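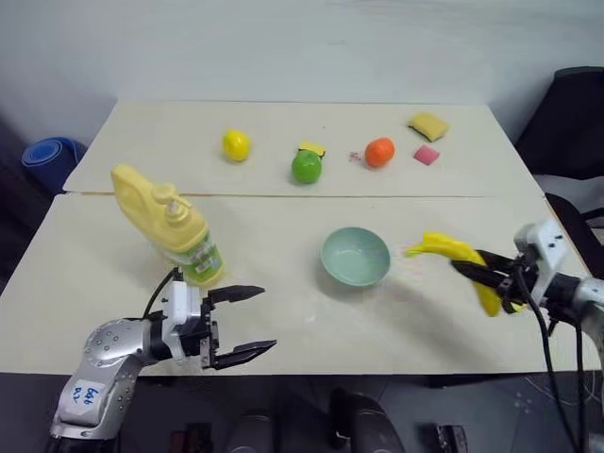 Titberg round bowl, pale green
Item 3871

Every second listing for a bowl like this one calls it a "statement piece". It's a bowl. It's round, it's a pale green that leans to teal depending on who you ask, and you put fruit in it. We stock it at Skustgate because people kept asking for a plain one.

What the maker says: the colour lifts any kitchen.
What we reckon: it looks fine on an off-white table. On a busy tablecloth it disappears.

What the maker says: holds a week of fruit for a family.
What we reckon: depends on the family. A banana or two and a few mandarins, sure. Don't plan on a pineapple.

What the maker says: keeps bananas fresher for longer.
What we reckon: we asked Titberg how and are still waiting. Bananas go brown in every bowl we've tried.

Care
Wash by hand in warm soapy water. The box says dishwasher safe, but we'd hold off until we've had one through our own machine a few more times.

Delivery and returns
Sent from our Plidbridge store. Returns accepted for 90 days if the bowl is unused and still in its box. Chips have to be reported within two days of delivery, with the order number.

Also in this range: Onuoha side plate (item 521), same colour according to the catalogue, slightly greyer to our eye.

Page last checked 21/04/2020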